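Stolusus (handheld console)

Stolusus is a handheld and plug-in games console sold by Testa, a small toy and electronics firm from Gondham. It comes with 200 built-in games and has no cartridge slot. A later model, the Stolusus II, raised the number to 339. Both run on batteries or off a mains adaptor, sold separately.

History

Testa had made pocket calculators and alarm clocks before this. The console was the idea of Esther Tanui, then head of product, who wanted something cheap enough to sell next to the till. Work began on a spare clock display board. First prototype had no sound. Shaohua Wei did the hardware, Ginevra Morelli wrote most of the menu software and a good part of the puzzle games.

Launch was planned for November, in time for Christmas, but the first batch of cases came back from the moulders with the battery door the wrong way round. Shops finally got it on 26th February. Sales slow at first, better by summer. Seaside shops did well with it.

Hardware

8-bit processor. Colour screen, not backlit on the first model, which was the main complaint in reviews. Direction pad on the left, two action buttons on the right, plus a start button that doubles as pause. Volume is a wheel on the underside and easy to knock. An AV lead plugs into the top edge for playing on a telly; the built-in screen goes blank while the lead is in.

Player two needs the separate pad, which clips to the back of the unit when not used. The clip is weak. Replacement pads were sold by post for a while, then dropped.

The Stolusus II added the backlight, a headphone socket and a save memory that holds one game per title. Battery life fell as a result. Case colours: grey, red, and a see-through green only sold in the Gondham factory shop.

Games

Menu is split into action, racing, sport, puzzle and "other". Of the first 200, 27 are for two players. Many are variants of each other, with new colours or a faster speed counted as a seperate game, something magazines picked up on straight away. Testa's box said "200 games" and never claimed they were all different.

Better known titles:

Mandness. Maze game, 80 levels, by Hằng Ông. Usually named as the best thing on the machine. No passwords on the first model so you have to do it in one go.
Harbour Run. Boat racing from above. Two players.
Tin Goalie. Penalty shoot-out, very short.
Lamp Lighter. Platform game, hard, with a fault on the fourth level where the ladder dissapears if you pause.
Steady Hand. Thread a line through a row of rings without touching the sides. Slow, oddly popular.

Mandness got a sequel on the Stolusus II with a level editor, though only one home-made level can be kept at a time. 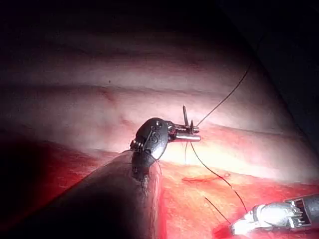 Surgical instruments at close range.

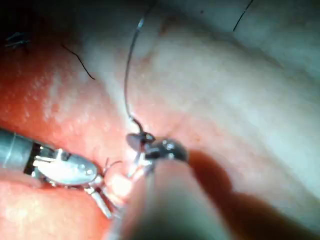 Reception

Mixed. Price and the two-player games were liked, the dim screen and the padding out of the game list were not. Sveva Monti, reviewing it for a regional paper, called it "a decent maze game with a lot of luggage". The second model did better, mostly down to the backlight. Parents' letters printed in the same paper complained about the start-up tune, which can't be turned off. The volume wheel only works once the menu has loaded.

Sound

Three channels plus noise. The start-up tune and the Mandness music are both by Morelli, who had not written music before and did them over a weekend on the test board. Most racing games share one engine sound at different pitches.

Collecting

Common second hand. Boxed ones less so, the box being thin card that splits at the hanging tab. First-batch units can be told by the raised logo; later ones have it printed, and it rubs off. Usual faults are leaked batteries, a loose AV socket and a dead start button. The green case goes for the most. Copies of the manual turn up in two versions, the earlier one listing the Lamp Lighter controls backwards.

See also

Plug-in games consoles
Multi-game cartridges
Testa Travel Clock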